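Traltgate Home & Craft Help
Soap and Candles

How do I keep raised lettering on a bar of soap from wearing away?

Posted by Silvana Bastos

Hi everybody! I've fallen hard for soap with writing on it. It began with one oval bar, a warm peachy tan color with two raised Chinese characters running down the middle, and now I'm hooked and want to make my own. I love how the lettering is the same color as the rest of the bar, so you mostly read it by the light and shadow on the edges.

The trouble is that the characters on mine are getting soft and shallow. The top one has a lot of little strokes packed close together and it's going faster than I'd like. Is there a way to slow that down and still use the soap? I don't want to shut it up in a drawer, I like having it out by the sink! And when I get to making my own (I've ordered a silicone mold from a shop called Stikusura, can't wait), how deep should the design be so it lasts more than a week of hand washing?

I can't read the characters, by the way, so if anybody knows a good way to look them up I'd be thrilled.
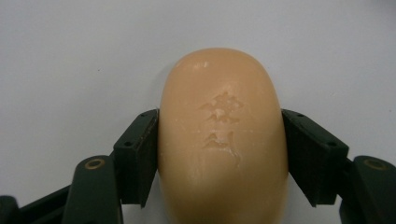
Last edited 12/28/23 by Silvana Bastos

Adding a few things people asked for in the comments. Yes, it's melt and pour that I want to try first, the clear kind, with a little color mixed in. I have a 2 pound block of base from Crabtree (the craft store downtown) and a microwave, and that's my whole studio so far. We have hard water. The bar sits on a flat china dish that was my aunt's, and I've been told already that the dish is probably my problem, so go easy on me!

There are also some tiny pale flecks near the top of the bar and little nicks lower down. Can those be smoothed out or do I leave them?

3 replies

Asto

Oh, I love these bars! I've been making stamped and molded soap for years and I still get a kick out of popping one out of the mold.

For the one you have, change the dish first, sorry to your aunt. A flat dish holds a puddle, and soap that sits in a puddle goes mushy on whichever side is down. Get something with ridges or slats so air can get under it, and stand the bar lettering side up. Then change how you wash. Most of us rub the face of the bar with our palms, and that's exactly where the writing is. Wet your hands, turn the bar over and lather from the plain side (if yours has a plain side, some are stamped on both). It feels silly for a couple of days and then you forget you're doing it. A second bar for everyday use helps even more, and you can bring the nice one out when company comes.

Flecks and nicks: dampen a fingertip and stroke over them very lightly, then leave the bar alone overnight. Pale spots can be dried lather, or residue from hard water, or just scratches, and a damp finger will tell you which pretty quickly. Stay off the raised parts while you do it. I once buffed a beautiful leaf pattern clean away with a bit of old T-shirt, so please learn from me.

For your own bars, go deeper than you think you need and keep the strokes wide. Fine strokes close together fill in as the soap softens, and then you have a bump where your letter was. Pour a thin layer into the lettering first and spritz it with rubbing alcohol to pop the bubbles, then fill the rest. Let it get completely firm before you unmold it. Really, walk away from it! I lost so many crisp edges by being impatient, most of them one very hot July when nothing wanted to set.

gravelpit333

just use it, its soap. buy another one when the words are gone

Marnie in the kitchen

Seconding the slatted dish. I cut a piece of plastic canvas to fit inside a pretty dish I didn't want to give up, so you could keep using your aunt's.

For looking up the characters, try a dictionary app that lets you draw them with your finger. Start with the lower one, it has fewer strokes to copy. If the upper one is too worn to make out, lay the bar down and shine a flashlight across it from the side with the room lights off, and the ridges will stand out much better. Then type the two in together, top one first, because a pair often means something different from each one by itself. Please come back and tell us what it says!! And post your first batch too, even if it's lumpy.

Was this page helpful? 216 people said yes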